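Rarnard Recalls Finger Covers of Its Hand-Held Grippers After Loss of Hold

Jandville, 2nd December — Rarnard, maker of hand-held grippers for recording manual work, today asks all customers to stop using the padded finger covers of the Trurkarer series with knives and other sharp objects. The covers can wear through at the edge, and a worn cover can let an object turn or slide between the fingers. The company will replace all covers from the affected production without cost. 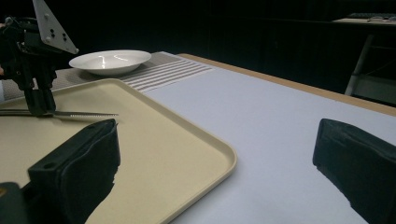
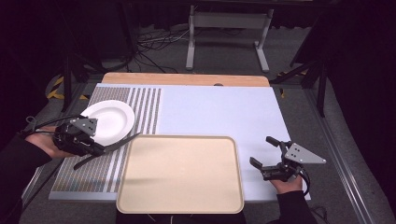 Work with hand-held grippers at a table setting. The knife and the worn finger covers are in the first picture.

The recall concerns 1,794 pairs of covers, which were delivered to 174 customers starting in January. Rarnard has received 7 reports of a cover that came open during use. In 2 of these reports a knife fell out of the gripper. One operator had a small cut on the hand, which was treated on site. The company regrets this very much and has contacted the operator directly.

The reason was found in the sewing of the covers. A supplier changed the thread at the side seam, and the new thread does not resist well when the fingers close many times on a thin and hard object. The fabric starts to fray, then the padding moves, and the fingers do not press evenly anymore. The change of thread was announced to Rarnard, but our incoming inspection tested the covers only with round objects and boxes. A knife handle or a blade was not part of the test.

"We should have found this before our customers did," said Balthasar Mayrhofer, managing director of Rarnard. "The gripper itself is not damaged and it closes with the correct force. But for the person who holds it, this makes no difference when the knife falls. I want to apologize to all the teams who must now interrupt their work."

Customers are asked to do the following:

Look at both fingers of every gripper before the next use. If the edge is torn, or if the padding can be pushed to the side with a thumb, take the gripper out of service.

Do not repair the cover with tape or glue. Tape becomes smooth under pressure and makes the hold worse.

Work with sharp objects should wait until the new covers are mounted, also when the old ones still look good. Plates, bowls, trays and similar objects can be handled as before if the covers are whole.

The new covers have a double seam and a closed edge. They are made at the Zuccaro plant and are now tested also with thin objects. Exchange takes a few minutes for each gripper and needs only the key that was delivered with it. No new calibration is necessary, but the opening width should be checked one time after the exchange.

"Please send us the old covers, also the ones without visible damage," said Urho Rautiainen, head of product safety. "We want to see how they wear in different kinds of work — in our own laboratory we cannot imitate everything."

Shipping of the replacement covers begins this week. Customers with reported cases are served first, then all others in the order of delivery. Recordings already made with the affected covers can still be used, but Rarnard recommends to check them for moments where an object turns in the fingers without intention.

Registered customers will receive a letter with the production numbers and a return label. Customers who bought their grippers through a reseller should contact the service desk of Rarnard in Jandville and have the serial number of the gripper ready.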